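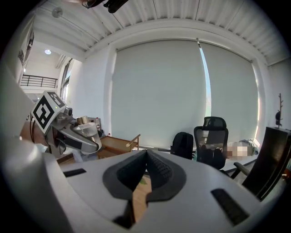
Gripper camera view, second gripper and its marker cube at left.

Folstead is the pose and timing layer behind our hand-held grippers. This gallery covers tracker tuning for the Stelel branch. Notes by Saskia Kerslake.

Marker detection runs before lens correction - the reverse order lost tags near the rim. The solver drops any pose older than 200 ms.
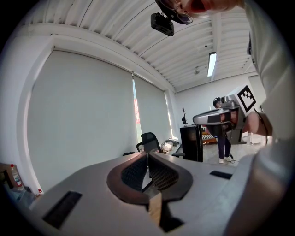 Jaw width is logged on its own clock and resampled to match the pose stream. The planner reads only the merged file.

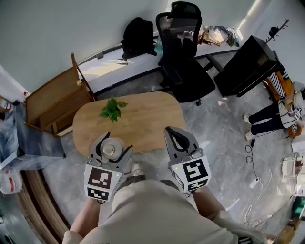 Page last changed: January, rev 412

Head view with both grippers at the round table, a leafy sprig between them. Each gripper body carries more than one marker.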